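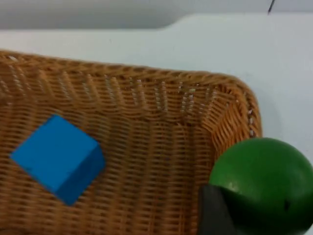 Small parts and choking hazards come first on the playroom walk-through at Hirkumport Family Center. The room is shared by two age groups, so anything left within reach is judged by the younger one. Toys on open surfaces get the same check as toys in storage. A blue cube lying in a woven basket, as on the white table, goes through the small parts tester along with everything else, and the weave of the basket is checked by hand for broken strands. Run your fingers along the rim and down into the corners. Anything that snags a sleeve will scratch a child.

Playroom Safety Checklist
Date of inspection: 2023-09-19
Inspected by: Ieva Petrauskas
Rooms covered: Main playroom, quiet corner, coat hall, children's restroom

Mark each line OK, FIX or REMOVE. Write a comment for every FIX and REMOVE.

SECTION A. TOYS AND CONTAINERS

A1. No loose part fits fully inside the small parts tester.
OK in the main playroom. REMOVE in the quiet corner: one button eye came off a cloth rabbit during the pull test. Rabbit and button both taken out.

A2. Wooden toys free of splinters and flaking paint.
FIX. The long train bridge is rough on the underside. Sand and recheck before it goes back on the shelf.

A3. Battery covers closed with a screw.
OK. The Hullix music box has a new screw. The old one was stripped and would not tighten.

A4. Baskets and bins clean, no sharp ends, no lids that can drop.
FIX. The lid support on the big dress-up chest is slow on the left side. Leave the lid off until the new support comes. Baskets OK.

A5. No cords or strings long enough to go around a neck.
REMOVE. Pull cord on the wooden duck has been replaced by somebody with a much longer one. Use the original length or none.

SECTION B. FURNITURE

B1. Shelves and bookcases anchored to the wall.
FIX. The bookcase by the window was moved for painting and the strap was not put back. Books have been taken off the top two shelves for now. This was also written up last December after the holiday party, so please tell the front desk before moving it again.

B2. Table and chair legs tight.
OK. One Laur chair wobbled and was tightened on the spot.

B3. Corner guards in place on low furniture.
FIX. 2 guards missing on the bench in the coat hall. The adhesive does not hold well on the varnish there - wipe with alcohol first and let it dry.

B4. Drawers have stops.
OK.

SECTION C. FLOORS, DOORS AND WINDOWS

C1. Rugs flat, with non-slip backing.
FIX. Rug in the quiet corner curls at the end nearest the door. Turned around as a temporary fix. It still needs tape.

C2. Finger guards on the hinge side of doors.
OK on the playroom door. The restroom guard has a split at the bottom. FIX.

C3. Blind cords out of reach.
OK. Cleats are 50 inches or more from the floor and all cords were wound up.

C4. Outlets covered or tamper resistant.
OK. The outlet behind the sink was covered by a storage bin last time and could not be checked. It was checked today.

C5. Safety gate latches on its own.
FIX. Latches when swung hard, stays open when let go gently. The hinge pin probably needs lifting a little. If that does not do it, the gate comes out.

SECTION D. HYGIENE AND FIRST AID

D1. Hot water at the children's sink no hotter than the limit posted.
OK. Reading was around 80 degrees after the water ran for a full minute.

D2. Cleaning supplies locked up.
FIX. Cabinet was locked, but a bottle of Flarnusano surface spray was on the restroom windowsill. Put away. Evening staff, please check the sill when you close.

D3. First aid kit complete and in date.
FIX. Gloves low, cold pack used and not replaced. Everything else in date.

D4. Diaper station strap works and pad is not torn.
OK.

FOLLOW-UP

FIX items in sections A and C are due within 30 days. The bookcase strap (B1) is due before the room opens tomorrow and should not wait for the rest. Anything marked REMOVE stays in the locked closet until I sign it back in. Please do not repair the rabbit at home - I would like to look at the stitching on the others from the same set first.

Sign each line when the work is done and leave the sheet in the red folder at the front desk.

I. Petrauskas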